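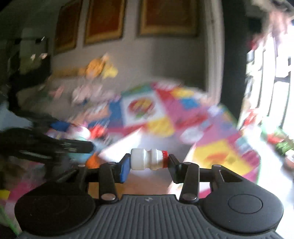
Bastelkleber, der sich nicht mehr ausdrücken lässt, alte Stoffreste, ein Stapel Graupappe unterm Schreibtisch – bei mir fängt jedes Buchbindeprojekt mit Aufräumen an. Diesmal wollte ich endlich ein Skizzenheft mit richtiger Fadenheftung machen, also eines, das beim Aufklappen flach liegen bleibt. Ich zeige euch, wie ich das inzwischen mache, inklusive der Stelle, an der ich mich jahrelang vertan habe.

Was ihr braucht

Zeichenpapier in A4 (ich nehme 40 Bogen, das gibt ein schön dickes A5-Heft)
Leinenzwirn, gewachst
eine Buchbindernadel, zur Not eine stumpfe Sticknadel
Ahle oder Pinnwandnadel
Falzbein
Graupappe, 2 mm
Bezugsstoff oder festes Papier
Weißleim, breiter Pinsel
ein Streifen Gaze für den Rücken
ein paar dicke Bücher zum Beschweren

Mein Falzbein ist übrigens von 1997, aus einem Kurs, den ich damals mit meiner Tante besucht habe. Es hat eine Macke an der Spitze und ich würde es trotzdem nie hergeben!

1. Lagen falzen

Immer 5 Bogen aufeinanderlegen und in der Mitte falten. Achtet auf die Laufrichtung: Die Fasern müssen parallel zum Rücken liegen, sonst wellt sich das ganze Heft. Testen könnt ihr das, indem ihr den Bogen locker umbiegt, ohne ihn zu knicken. In die eine Richtung gibt er leicht nach, in die andere sperrt er sich. Normales A4-Papier läuft meistens längs, und dann ist es nach dem Falten auf A5 genau falsch. Ich lasse mir die Bogen deshalb im Papierladen aus größeren Formaten zuschneiden.

Danach kommen alle Lagen über Nacht unter die Bücher.

2. Löcher stechen

Schneidet euch aus einem Rest Karton eine Schablone in Höhe des Rückens und markiert darauf sechs Punkte. Die äußeren sitzen gut einen Zentimeter vom Rand weg, die übrigen verteilt ihr gleichmäßig. Schablone in den Falz legen, durchstechen, nächste Lage. Und oben mit Bleistift ein Kreuzchen machen, damit ihr keine Lage verkehrt herum einnäht (fragt nicht, wie oft mir das passiert ist).

3. Heften

Von außen ins erste Loch, innen weiter zum zweiten, raus, ins dritte wieder rein und so weiter bis zum Ende. Dann die zweite Lage auflegen und zurücknähen. Am Ende verknotet ihr den Faden mit dem Anfang. Ab der dritten Lage hängt ihr ihn am Ende jeder Reihe mit einem Fitzbund in die Lage darunter ein. Dazwischen schlauft ihr den Faden außen jeweils unter dem Stich der vorigen Lage durch.

Und jetzt meine Stelle: die Spannung. Ich habe den Faden immer senkrecht zum Papier strammgezogen, und zack, ausgerissen. Dewanti Yeoh hat mir dann gezeigt, dass man parallel zum Falz zieht, immer in Nährichtung. Seitdem ist mir keine Lage mehr gerissen.

4. Rücken leimen

Den Block zwischen zwei Brettchen klemmen, den Rücken dünn mit Leim einstreichen, Gaze drauf, noch einmal dünn drüber. Die Gaze darf links und rechts ein Stück überstehen. Trocknen lassen, und zwar richtig, nicht nur bis nach dem Kaffee.

5. Decke und Einhängen

Zwei Pappdeckel und einen Rückenstreifen zuschneiden, die Deckel jeweils ein paar Millimeter höher als der Block. Auf den Bezug kleben, Ecken schräg abschneiden, Kanten einschlagen. Zum Schluss die Gaze und die Vorsatzblätter mit den Deckeln verkleben und alles mit Backpapier dazwischen pressen – ich lasse das bis zum nächsten Abend liegen.

Mein Heft hat einen Bezug aus einem alten Hemd bekommen und heißt jetzt Fumetti, weil da Comics reinsollen. Die erste Seite ist allerdings noch leer.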